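Joletti Translation Office – we are looking for a part-time proofreader (English)

Joletti is a small translation office in Dumunley. We translate manuals, menus, museum texts and letters for families who have moved from one country to another. Our team has seven people and we work between Turkish, Persian, Spanish and English. Now we need one more person who reads English with a sharp eye.

What you will do

You read the translated text next to the original and mark what sounds wrong. You don't need to know the original language, but it helps if you know one of ours. Most texts are short, two or three pages. Sometimes a longer one comes, like the guidebook for the Ekinci collection last April, which was 410 pages and kept all of us busy until summer.

You also write short notes to the translators. Please be kind in these notes. Our translators are experienced people and they like to discuss a comma, but they don't like to be shouted at for it.

The work is 16 hours a week. You can choose the days together with Orhun Kaplan, who makes the schedule. One morning per week we ask you to be in the office, the other hours can be done from home. 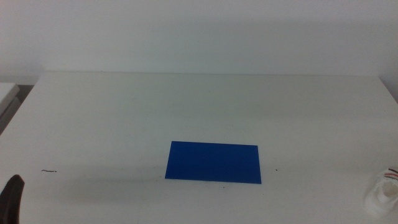 What we ask from you

Very good written English, American spelling. Experience with proofreading or editing is welcome, also if it was for a school paper or a church newsletter. You should be able to say "I am not sure" when you are not sure, and look it up. We use an ordinary word processor and a shared word list, at the moment with 822 entries – you will learn it faster than you think.

A diploma is not necessary. Patricio Cuesta, our Spanish translator, was a baker before he came to us.

What we offer

A contract for one year, which can be made longer if both sides are happy. Payment is per hour, also for the time you spend on questions and meetings. We pay the bus ticket from Nistonance for those who live there. Usha Achari will help you during the first weeks and will answer everything about the style guide.

How to apply

Send us a letter of one page and your résumé. Please don't send certificates yet. In the letter, tell us about a mistake you found in a printed text and how you would correct it. Letters should reach Houshang Amini at the Dumunley office not later than Jul 21, 2018. We invite a few people for a talk and a short paid test of two hours.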